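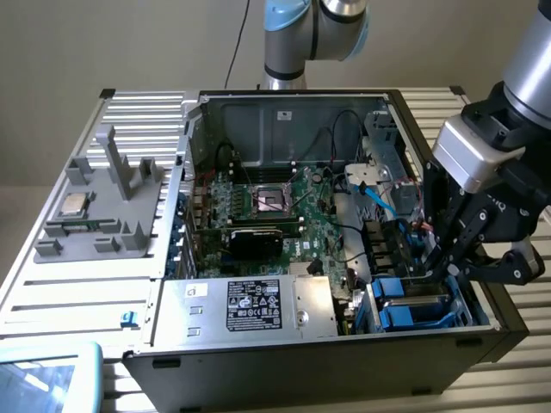 Two robot arms, one Dell computer with its side off. The black gripper is on the right, over the blue drive trays.

Explore > Machines > How Robots Get Ready for Work

I look after the robots at Jerska, and today I'm going to tell you how we get one of our work spots (we call it a cell) ready to put computers together. It's my favourite job of the week!

First I clean the table. It's made of metal with long ridges, and tiny screws love to hide in there. I once spent 20 minutes hunting for one with a torch. Then I lay the computer down on its side and check it can't wobble, because a robot can get very muddled if its work slides about.

Next comes the tray. Look for the grey thing with all the lumps and posts. It came out of a 3D printer, and every part has its own parking space. The little square one is the processor, the bit that does the computer's thinking. Its proper home is the empty socket on the green board inside the case. If the tray is even slightly crooked, the robot will reach for the wrong spot, so I push it gently with my thumb and check again.

Now the gripper, which is the robot's hand. It has two black fingers. I wipe the finger pads with a cloth and look for cracks. We change our pads every 6 weeks, or sooner if they get shiny.

Then I teach the arm where to go. I move it very, very slowly to each place and save that place in its memory. One whole computer takes almost 130 saved places! After that I stand well back and let it try the moves at snail speed, with my hand near the stop button.

If it bumps something, I stop it, move that one place a tiny bit and start again.

Filed under: Robots, Taking Things Apart, Ages 7 to 11

Comments

celtlow_class4: We liked the parking spaces. Does the robot ever drop things?

Jerska robot desk: Yes! Mostly screws.

pradofan: my dad says he has screws left over too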